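The Trouble With Forever Flowers

By Rhona Laing

My dentist has a hydrangea on the front desk. It was there in February, blue and full, and it was there in August, blue and full, with a thin coat of gray fuzz along the top. I have spent enough time in that waiting room to form a view of it, and my view is that somebody should throw it out.

I know how that sounds. Fake flowers are having a good run. The new ones are better than the stiff plastic roses my aunt kept on top of the television, and people who would have been embarrassed by a silk peony ten years ago now post theirs with pride. The home store out on the Hepburn road has given them a whole wall. The office where I work part time got a quote for lobby greenery from a company called Plovex, and the number at the bottom was $3593. For leaves.

The argument in favor is always the same one. You pay once. No water, no brown petals, no pollen for the person with allergies. Alistair Geddes, who shares my desk and argued for the Plovex quote longer than I thought possible, put it to me as simple arithmetic: a fresh bunch every week adds up, and a fake one sits there and costs nothing.

I don't buy the "costs nothing" part. Fake flowers have to be dusted, and almost no one dusts them, because dusting a hydrangea is a terrible job. All those clustered petals. You can go at it with a hair dryer, or a paintbrush, or a bag of salt if you believe what you read online, and at the end of an hour you have a slightly less dusty fake hydrangea. An hour with real flowers gets you a trip to the market and a conversation.

Then there is the arranging. The craft people will tell you that this is where the fun is, that you buy your stems and leaves separately and build the thing yourself. I tried. I bought a starter box from Gultano, cleared off a table, and spread everything out where I could see it. What struck me was how little the parts have to say for themselves before they're put together. A sprig of glossy leaves lying on a bare white table doesn't look like a piece of a garden. It looks like something that fell off a hat. 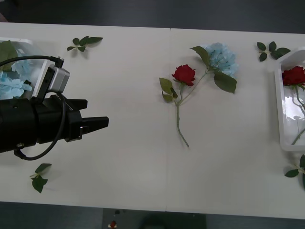
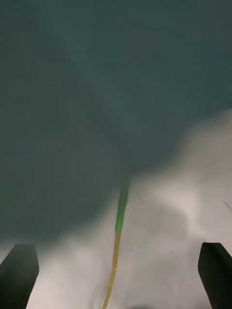
First, a pale blue hydrangea in its tray and leaf sprigs loose on the table; second, a closer look, with bright green giving way to mustard yellow against the white.

White tables are hard on fake plants, I'll grant that. Set the same sprig against dark wood in a dim corner and it does fine. But that ought to make us suspicious. A real branch of anything, a scrap of privet hedge, holds up in any light you put it in. You can lay it down on a kitchen counter and it's still interesting. The leaves are different sizes, one of them has been chewed, and the whole thing smells a little of outdoors. If an object only looks right from across the room, I'd like to know what I'm supposed to do when I'm standing next to it.

The defenders have an answer to this, and I went looking for it. There was a thread on a decorating site asking whether fake flowers were tacky, and it had 1286 replies, of which I read far too many. The most popular one said that you should mix them: fake blooms, real foliage cut from the yard. That's clever, and it gives the game away. The real leaves are there to vouch for the fake flower. Why not stop at the real leaves? A jug of plain green stuff is a perfectly good thing to have on a table, and in most places it's free for anyone with a hedge.

Where I'll give ground is on hospitals, and on graves in places where the deer eat everything. I'll give ground on my neighbor too, who can't have fresh flowers near her cats and likes a bit of color by the sink. She has two stems in a milk bottle. She washes them with the dishes. That seems to me about the right amount of fake flower for one household, and the right amount of fuss.

What I can't warm up to is the lobby version, the big permanent arrangement ordered off a quote and put out so that a room will look cared for. Real flowers do make a room look cared for, and they do it by dying. Somebody had to notice the old ones drooping and bring new ones in. When the bunch never changes, what it tells me is that a person paid attention to this desk on one afternoon a few years back.

Alistair thinks this is sentimental. He says no visitor has ever checked whether a plant was real before signing in. I check every time. I rub a leaf between finger and thumb, and I've been caught doing it at two banks.

The office still hasn't decided on the Plovex quote. Meanwhile there's a coffee can of forsythia on the front counter that I cut from beside my driveway. It's dropping yellow bits all over the sign-in sheet, and Alistair has complained about it already.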